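Subject: Re: [kurnine-dev] Save files growing without end on the tablet build
From: Lụa Đặng
To: kurnine-dev
Date: 24 Mar 2026

Hi Khải, hi everyone,

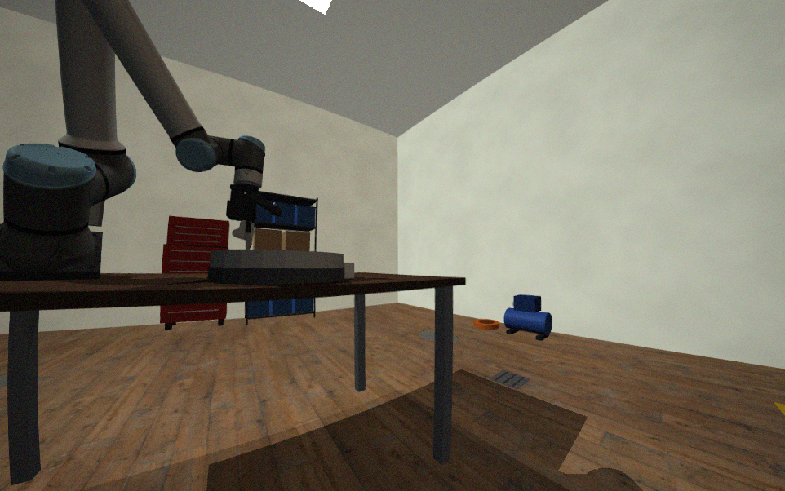
Thank you so much for writing all of this up, and I'm sorry it sat in my inbox while I was moving apartments (never again, or at least not with four bookcases). I've now had two long evenings with your save file and a pot of tea, and I think I can tell you what's going on, and also what I'd like us to do about it before the next release.

Khải Hầu wrote:

> Hello list,
>
> I've been porting my little farming game from the desktop
> version of Kurnine to the tablet one, following the steps
> on the wiki. Nearly everything came across fine. Touch
> input took me an afternoon and the sound just worked,
> which I did not expect.
>
> My trouble is with saving. A fresh save is 400 KB. If I
> play for an hour and save as I go, it climbs to over
> 3,000 KB, and after that the pause when the player leaves
> the barn is long enough that my sister thought the game
> had crashed. Loading is slow too. On the desktop build I
> never noticed any of this, but maybe I just have a fast
> machine.
>
> I tried the following:
>
> - turning off autosave (the file still grows, only slower)
> - deleting the cache folder (no change)
> - calling world.trim() before saving (no change I can see)
>
> The save is attached. Is it something in my code, or is
> this a known problem? I'm happy to test patches. I'm not
> very good at reading the engine source yet but I'm
> learning.
>
> Thanks,
> Khải

First of all, it isn't your code. Your code is lovely, by the way! I poked around in the barn scene to see how you did the chickens and I ended up stealing your timer idea for my own project, so I owe you one.

What happens is this. When an object is removed from the world, Kurnine takes it off the draw list and the update list right away, but it keeps a small record of it in the history table, so that undo can bring it back. That made good sense when Nghĩa wrote it, as the only program using the save code in those days was the level editor, and an editor really does need undo. Then we started using the same save code for games, and the history table came along for the ride. I counted the entries in your file and there are 2,913 of them, of which 589 belong to things that are still in the world. All the rest are eggs that were picked up, raindrops that landed, and those nice dust puffs behind the cart.

You asked about world.trim(). It does clean up, but only the texture references. The name is bad and the wiki page is worse, and I'm allowed to say so as I wrote the wiki page. I've fixed the wording this morning. If anybody reads it and still comes away thinking it touches the history, please tell me and I'll have another go.

As for why you didn't see it on the desktop: the table grows there in just the same way, but the desktop build writes the save on a second thread, so the game carries on and you never feel it. The tablet build writes on the main thread. That was meant to be a stopgap back in January, when Diệp was trying to get anything at all to run on her old tablet, and then it worked and we all moved on to other things. I do remember saying I'd come back to it. Well, I'm back.

For now, you can get around it without touching the engine. In your setup function, before you load the first scene, put this:

 world.history.enabled = false
 world.history.clear()

Order matters a little there. If you clear first and disable second, the loader can sneak a handful of entries in between, and you'll wonder where they came from (I did, for longer than I'd like to admit). Old saves will shrink the first time they are loaded and saved again, so your players won't lose their farms. I tried it with the file you sent and the barn pause went away on my tablet. Mine is newer than yours, though, so please check on your own before you ship anything.

One caution. If you use the rewind feature, the one from the Clernon sample game, it leans on that same table, and switching the history off will break it without any error message. I don't see rewind in your project, but other people reading this may have it in theirs. For them I'd suggest setting world.history.limit to a small number and living with a slightly bigger file until the real fix is in.

Now for the real fix, and here I'd love some opinions from the rest of you. I can see two ways to go.

The first is to mark short-lived objects when they're made, so that particles and pickups never get a history record at all. It's a small change and I have most of it working on a branch called Nedberg. What I don't like is that every game author would need to know about the flag, and people who copy an older tutorial won't.

The second is to take the history out of the save format altogether and let the editor keep it in a file of its own next to the level. I think it's cleaner, but it means a new save version, and Jin-sol Nam's importer would need to learn about it. Jin-sol, I know you've only just finished with the last format change, so please be frank if the thought of another one makes you want to throw something. I won't be offended, and I'll gladly do the converter if you'll look over my shoulder.

I lean toward the second one, but I could be talked out of it. Nghĩa Phan, you know the undo code better than any of us, so if there's a reason the two were tied together that I've missed, do shout. I have a vague memory of a bug with grouped objects coming back in the wrong order, and I couldn't find it in the tracker.

Whichever way we go, I also want the tablet build to write its saves on a second thread. That part is separate and I don't think it needs any debate, only somebody with a free weekend. Diệp Nghiêm has offered to try it on her device if I send her a build, and anyone else with a slow tablet in a drawer is very welcome to join in. Write to me off the list and I'll send the link.

Khải, please don't worry about not reading the engine source quickly. Your report had the file sizes, the things you'd tried and the save itself, and that saved me a good deal of guessing. If you want a gentle way in, history.c is short and fairly well commented, and I'd be happy to go through it with you on the chat some evening. The font renderer is the one to stay away from for now!

Oh, and before I forget, the Vietnamese letters in your shop menu came out wrong on my screen, the ones with two marks stacked. I think you have the older Đồng font pack. The newer one is in the downloads folder under the same name, so you can drop it straight over the old one.

Warmly,
Lụa

--
kurnine-dev mailing list
To leave the list, send a message with the word "unsubscribe" in the subject line.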